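**Podcast app keeps losing my place when I switch from phone to tablet**

Posted by Pramila Rathore, 11/20/18

I moved over to Grivard on my phone in September and I love it, but the tablet never picks up where I left off. I'll be 53 minutes into something, open the tablet and it's back at the start. Sometimes it even marks things as unplayed that I finished days ago! I've logged out and in again on both. Is there a setting I'm missing?

**Kiyoshi Tsuchiya**

Mine did this for ages. Go to Settings, then Library, and look at "Sync position". It's set to "when closed", so if you just swipe off to another app it never sends anything. Change it to every 30 seconds - you won't notice the battery. Do it on both devices, the setting doesn't carry over.

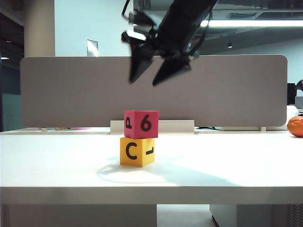
Yellow C below, pinkish-red 6 on top.

Also check how big your library is. I had around 2,000 old episodes sitting in there and the tablet got stuck every time until I cleared them out.

**Csenge Kozma**

just delete it and reinstall, worked for me

**Dezső Csizmadia**

Please don't reinstall before you've exported your subscriptions, I lost the lot that way (and my playlists, which I'm still cross about).
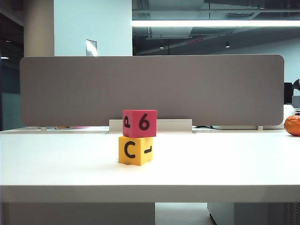 Playlists are worth a look too, as the order you put them in matters more than you'd think. If the same episode is in two of them, Grivard keeps a separate position for each, and the tablet opens whichever list is on top. Think of the pink cube sitting on the yellow one: the top list is your 6, the one under it is your C, and you may have been listening in the C list on your phone while the tablet opens the 6. Drag the one you use to the top on both, or take the episode out of the other. Kiyoshi's setting is still the first thing I'd try though.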